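Section 3: Showing the arm a task by hand 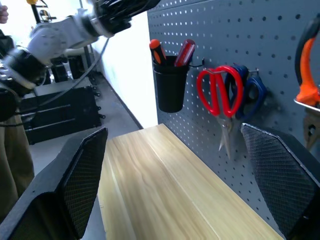 Teaching by hand is the part of the Pultden most people look forward to, and it does reward a slow and patient start. You are going to lead the arm through a job a few times while it records where its joints went and what the wrist camera saw, and from those recordings Trnka (the training software on your workstation) will build up its own way of doing it. We suggest a tool board for your first job, as it asks for a bit of reaching and a bit of gripping without being too fiddly. On the board used for this section there is a black cup holding two screwdrivers with their handles up, and beside it the scissors hang from hooks by their big looped handles, the red pair in front. The screwdrivers make a kind first lesson. Leave the scissors until you feel quite at home, as the fingers have to come in at an angle and the second pair sits close behind the first.

Before you begin

Please read Section 2 if you haven't yet set the speed limit. In teaching mode the arm should never travel faster than 50 mm per second, and you will find this under Limits on the pendant. Clear the table of anything you don't want in the recording, and make sure there is a free patch of tabletop in front of the board where a tool can be laid down.

Recording a demonstration

1. Switch the pendant to TEACH and wait for the ring on the wrist to turn a steady blue.

2. Hold the arm just above the wrist with one hand and squeeze the release lever with the other. The arm will feel light, though it still has its own weight behind it, so do keep hold — it's a little like steering a shopping trolley that has been well oiled.

3. Bring the arm to its starting position and press MARK. Try to begin from the same place each time.

4. Press RECORD and guide the fingers towards the handle of one screwdriver. Go in from the front, with the mesh pads facing either side of the handle, and pause for a breath before you close them.

5. Close the gripper with the thumb wheel. Lift straight up until the tool is well clear of the cup, then carry it over to the table and lay it down.

6. Open the gripper, draw back and press STOP. You can now press KEEP or DISCARD, and please don't be shy about DISCARD. A muddled demonstration does more harm than a missing one.

7. Repeat from step 3 until you have 50 good recordings. For the scissors we ask for 200.

Note: small differences between one recording and the next are welcome. Turn a screwdriver a little in the cup, or let it lean the other way, and the arm will cope far better later on.

Caution: keep your fingers away from the inner faces of the gripper while the wheel is turned. If anything feels wrong, let go of the release lever and the arm will hold where it is.

Using the remote handset

If you would sooner stand back from the table, the Rultau handset does the same work from a short distance away.

1. Pair the handset by holding both triggers for 3 seconds.

2. Choose FOLLOW on the pendant. The gripper will now copy the movement of your hand, at half its size.

3. Record as in steps 3 to 7 above, using the right trigger to close the fingers and the left to open them.

Caution: where two arms share a table, park the one you aren't teaching before you choose FOLLOW, and ask anyone else nearby to stay out of its reach.

Should the pendant show message 266, the handset has lost sight of its base. Lower your hand, choose FOLLOW again and carry on from the last recording you kept.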